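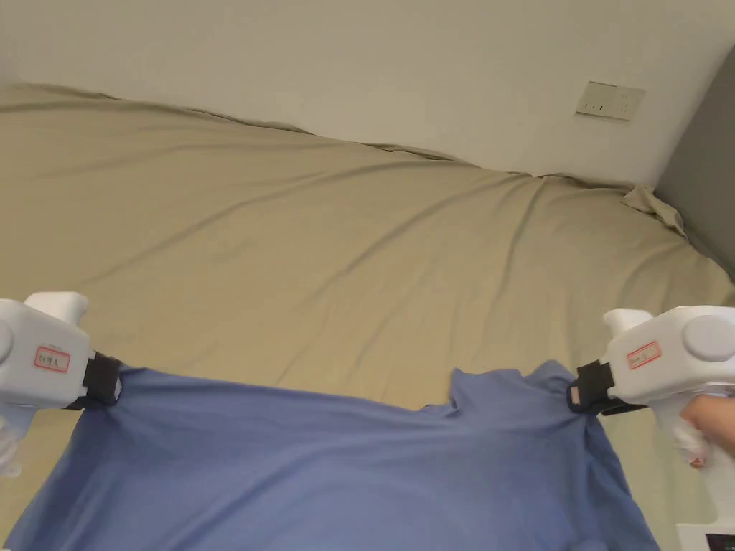
Pruder is a method for teaching two-armed robots to fold clothes from recordings made with hand-held grippers. It was developed at the Trusbridge laboratory by a group led by Yaroslav Prokopenko. No robot is needed during recording. A person holds one gripper in each hand and handles the garment through the jaws, usually on a bed or table in an ordinary home.

The training set, called Zidgate, holds 1,226 recordings of shirts, towels and pants. Each is cut into short steps -- grasp, lift, spread, fold -- and a single policy is trained on all of them. The policy predicts the path of both grippers together, so that the fabric between them stays under even tension.

In tests on 30 garments left out of training, the method failed on 15, mostly at the first grasp. Thin cotton was the hardest material. A version trained on only 1,000 recordings did worse on T-shirts but about as well on towels.

A later variant, Malhotra, adds a second attempt when a corner slips. It does not handle buttons or zippers.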